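Issues > Textile Crafts > Working Papers > Swatch Gauge in Hand Knitting

This site uses cookies to remember your reading preferences. By continuing to browse you accept their use.

3 Measurement of gauge in the returned swatches

Gauge is the number of stitches and rows that a knitter produces over a fixed length of fabric. It is set by the yarn, the needle and the tension at which the yarn is held, and only the first two can be specified in a printed pattern. The third has to be estimated by the knitter from a swatch. Most pattern books treat the swatch as a simple check to be done once before casting on. Our concern in this section is with how well a single swatch represents the fabric that follows it.

The material consists of 404 swatches knitted by 60 members of the Kudotside and Rornent knitting groups. All were worked in stocking stitch in the same undyed wool, Pliritz double knitting, with a garter border on all four sides. Knitters used their own needles in the size they would normally choose for the yarn and wrote that size on a paper tag. No instruction was given about how to hold the yarn. Knitters who normally work in the continental style did so, and the style was recorded on the tag together with whether the swatch had been finished in one sitting or over several.
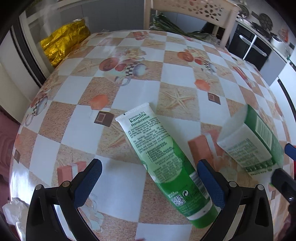 Figure 3. Hand cream tube on a patterned tablecloth.

Each swatch was measured twice, once as it came off the needles and once after washing. For the first measurement the swatch was laid flat without pins and left overnight. For the second it was soaked in cool water, pressed in a towel, laid out without stretching and left until dry. Pinning was avoided at both stages. A pinned swatch takes the dimensions given to it by the person doing the pinning, and the spread between knitters, which is the quantity of interest, is reduced as a result.

Stitches were counted inside a square window of 100 mm, cut from rigid card and placed well clear of the border. Part stitches were recorded to the nearest half. The count was repeated with the window moved to a second position, and where the two counts disagreed by more than one stitch a further count was made and the median taken. Rows were counted in the same way from the reverse of the fabric, where the purl ridges are easier to follow. The Vakulenko gauge, a slotted metal rule sold for this purpose, was tried in the early stages and set aside. Its slot is narrow, and small errors in placing it along a row led to larger differences between readings than the card window gave.

3.1 Variation within one knitter

The swatches of a single knitter did not form a tight group. The first swatch was usually the tightest, and the later ones loosened until they reached a fairly steady value. The change was most marked among those who reported that they had not knitted for some months. It was small among those who had another piece of work in progress. Swatches finished over several sittings often showed a faint band where work had been resumed, and the row count taken across such a band differed from the count taken on either side of it.

Needle material had a weaker effect than expected. Knitters who changed from metal to bamboo needles of the same nominal size produced slightly tighter fabric, but the difference lay inside the spread of their own repeated swatches. We do not think it can be separated from ordinary variation with the material available. The nominal size itself is a further source of error. Needles of the same marked size from different makers were compared with a needle plate, and several older pairs were found to be a poor fit in the hole that matched their marking.

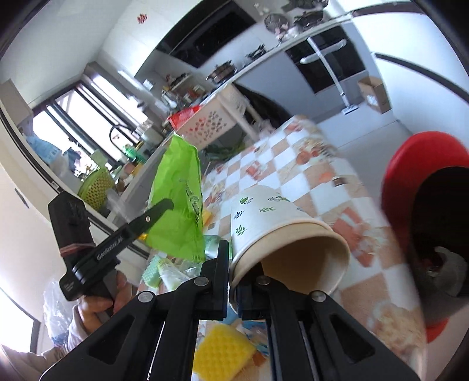 Should a swatch be washed before it is measured?

It should be washed in the same way as the finished garment will be, and left to dry fully before any stitches are counted.

3.2 Effect of washing

Washing altered row gauge more than stitch gauge. Most swatches relaxed in length, giving fewer rows in the window, while the width stayed close to its unwashed value. Tight swatches changed more than loose ones. The practical result is that a knitter who measures only the unwashed fabric may match the stitch count in the pattern and still make a sleeve that is too long. Patterns that give lengths in rows are more exposed to this error than patterns that give lengths by tape measure.

A few swatches felted slightly in handling and were kept in the analysis, with a note against each. Leaving them out did not change the order of the results. Swatches whose tags had been lost were used for the washing comparison, where each swatch serves as its own control, and were not used in the comparison between knitters.

3.3 Limits of the measurements

Two restrictions should be noted. All swatches were knitted flat, and nothing can be said from them about work in the round, where the purl row is absent and tension commonly differs. The swatches were also small. A full garment hangs under its own weight, and a cardigan front in a heavy yarn will lengthen in wear to a degree that no hand-sized sample can show. A second set of larger samples, hung from a rail and measured at intervals, was begun in December and is treated separately in the next section.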